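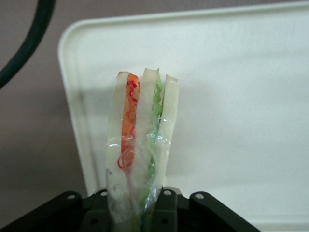
What the packing line takes off our hands, and what it leaves there

Opinion, 8 June 2022
By Lorcan Rafferty

I have worked in the Preno kitchen for 9 years, most of that time on sandwiches. In January the company put in a robot arm at the end of line 3. It picks up a wrapped sandwich, and it moves it to where it has to go. People outside the trade ask me whether I'm angry about that. I'm not. I do have complaints, and they are different from the ones people expect.

Start with the job it took. Packing out was the worst station in the building. You stood in one spot in a cold room and turned from the waist all shift, and the product is soft, so you could never just grab it. Bread gives way. Carrot and lettuce slide out the top if the film isn't tight. Squeeze a little too hard and you have an item that can't be sold, squeeze too little and it's on the floor. I did that station for two winters and my wrist still clicks. I don't miss it, and I haven't met anyone on the line who does.

So when management says the arm spares us the bad work, I agree with them. My disagreement starts with what came after.

First, the pace. A person packing out slows down when the wrap is bad, and the rest of the line feels it and slows down too. We used to set the speed between us without saying much. Now it is set on a screen in the office. The people building sandwiches upstream are expected to match it for the full 8 hours. Their work is still done by hand, and hands get tired after lunch the same as they did before.

Second, the breaks in the work. We rotated stations every two hours, and packing out was one of the stops. It was a bad stop, but it was a change from spreading and filling. With one station gone, the rotation is shorter. You come back to the same bench sooner. I raised this with our shift lead in the spring and was told it would be looked at.

Third, and this one bothers me most, the new work has no name. Somebody has to stand near the arm and deal with what it can't. Film bunches up, a slice sits crooked, a leaf sticks out past the bread. The person who watches for all that has to know what a good sandwich looks like, how the wrap should sit, and when to stop the line. That is skilled work. On the pay sheet it is still "general kitchen." My cousin works at Sivelico, where they have a similar setup for salads, and the people who tend the machines there got a new grade and training on paid time. It can be done.

I have heard the argument that the savings have to come first and the pay can follow. The arm has been running for months. If it was worth buying, it is worth paying the person who keeps it useful.

I would also like us to be asked sooner. The installers from Gronetti were polite and they knew their equipment, but they had already decided where everything would sit when we first met them. Any packer could have told them that the trays come to that corner at an awkward angle. They moved the table in the second week. A short talk with the shift would have saved them the trouble.

I want three things from Preno. Put the line speed back where the people on the line have a say in it. Add a station to the rotation so nobody stands at one bench longer than before. Write down the job of tending the arm and give it a proper rate.

The arm can stay. I would vote to keep it, if we were given a vote.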